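# What the rinse leaves behind

Hard water is a slow problem. It arrives clear, it tastes of very little, and it does its work in the minutes after a glass has been washed, when the last film of rinse water shrinks back to a few droplets and those droplets dry. What remains is mostly calcium carbonate, with a smaller share of magnesium salts and whatever detergent the rinse failed to carry off. On a white plate the residue is invisible. On stemware it shows as a ring, and on coloured stemware it shows from across the room.

The town of Fodberg draws its water from chalk. Hiwot Mekonnen has run the glass-hire business at Tuncer for long enough to have stopped arguing with it. Her stock stands at 2,784 pieces, nearly all of them for weddings and works dinners, and each goes through the wash after every hire, used or not. "People assume breakage is the cost," she says. "Breakage is cheap. Clouding is what retires a glass."

Clouding has two causes, and they are often confused. The first is scale, a deposit sitting on top of the glass. It comes off with a weak acid: citric acid at a few per cent, or ordinary white vinegar, left in contact for 10 minutes and rinsed well. The second is corrosion, in which the surface itself has been altered. Alkaline detergent and hot water draw material out of the glass over many cycles and leave it finely pitted. No acid will reverse that. The test is simple enough: put a drop of vinegar on the haze, wait, wipe and dry. If the patch clears, it was scale.

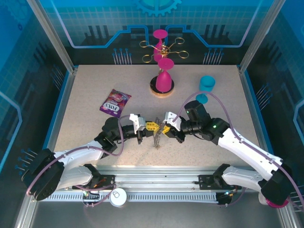

Soft water makes the second fault worse. Nurhan Tokgöz, who services commercial dishwashers from a workshop in Dralen, sees it most often where an owner has fitted a softener and carried on with the old detergent dose. Hard water uses up part of the detergent before it reaches the dirt. Take the hardness away and the same dose becomes an overdose, with the surplus alkali free to attack the glass. Tokgöz advises cutting the dose first and then raising it in small steps until lipstick comes off the rim, which is her working standard for clean.

Temperature matters as well. Her own setting for a machine that handles only glasses is well below 80 degrees, the figure she uses for the rinse on plates and pans. A hot rinse dries quickly and looks efficient, but in hard water it fixes the spots before they have run off. Rinse aid lowers the surface tension so that the water leaves as a sheet. It needs adjusting with the seasons in places where the supply is blended, and Fodberg's gets noticeably harder from June onwards.

Drying is where opinions divide. Inverting a glass on a flat surface traps damp air in the bowl and puts the weight on the rim, the thinnest and most easily chipped part. Hanging it by the foot avoids both, at the price of rack space. Mekonnen uses open plastic grids, rim down, with an air gap of 30 millimetres beneath, and transfers the glasses to closed crates only when they have cooled to room temperature. Crating them warm was an early mistake — the moisture condensed on the inside and every bowl had to be polished by hand.

She still polishes for the larger hires, with a Sketov microfibre cloth washed without fabric conditioner. Conditioner leaves a greasy film that passes for haze and has sent at least one customer out to buy a water softener. The hold is by the bowl, never by the foot, as twisting one against the other snaps the stem where it joins. Coloured glasses are done first, while the cloth is dry.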